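The Long Life of a Kitchen Table

When the Fullum Furniture Library opened its lending room in September, the first item to leave the building was a drop-leaf table with one replaced hinge. It went to a family of four who had moved to the district with two suitcases each. The loan period was 11 months, and the fee was less than the cost of delivery.

Furniture libraries work on the same principle as their older relatives. Members borrow what they need, keep it for an agreed term, and return it in a condition that allows another household to use it. The Fullum collection now holds more than 600 pieces, most of them tables, chairs and storage units donated by residents who were moving or reducing the size of their homes.

"People expect us to be short of sofas," says Marion Dow, director of the library. "Tables are what we run out of. A household can sit on almost anything for a few weeks, but it needs one flat surface for meals, homework and bills."

Demand of this kind has changed how the library judges a donation. Age carries little weight. Staff look first at the joints between leg and rail, then at the underside of the top, where old repairs are easiest to read. A table that rocks may need only a new corner block. One that has been glued several times in the same place is usually declined, however handsome the surface.

Color is a matter of taste, and the library does not refinish a piece solely to make it neutral. Painted furniture was at first thought difficult to place. In practice, borrowers in rented rooms often ask for it, and the pale pinks and greens of earlier decades seldom stay long in the store. 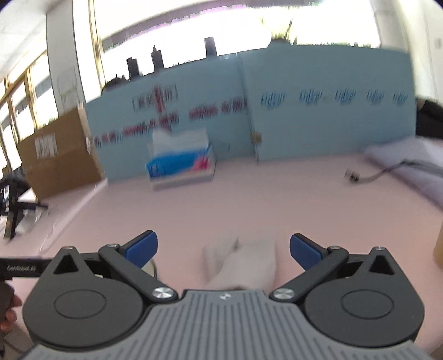

Learning to Repair

The second part of the program is instruction. Each member may attend three evening classes a year at the Watotura workshop, a former bakery two streets from the lending room. The classes cover regluing a loose chair, replacing a drawer runner and caring for a painted or oiled top. Tools are provided, and members may bring a piece of their own.

Attendance was modest in the first season. It rose when the library moved the starting time to half past six and allowed older children to take part. There is now a waiting list of 48 households, and a second instructor has been engaged for the spring.

The course on surfaces is the most frequently requested. Its advice is plain: wipe spills promptly, use a cloth that is damp and well wrung, and keep hot dishes on a mat. Abrasive pads are discouraged on paint of any age.

Paying for Storage

Lending furniture is less costly than buying it, but it takes space. Rent on the store accounts for the largest share of the library's budget, ahead of wages and transport. The Gál Foundation has met that cost for the first two years. A smaller library at Cevton, which follows the same model, shares a building with a community theater and stores its chairs beneath the stage.

Membership fees will be reviewed before the next lending year. Dow favors a scale tied to household size, with the shortest loans free of charge. The proposal will be open for comment from members until the end of spring, and copies are available at the lending desk.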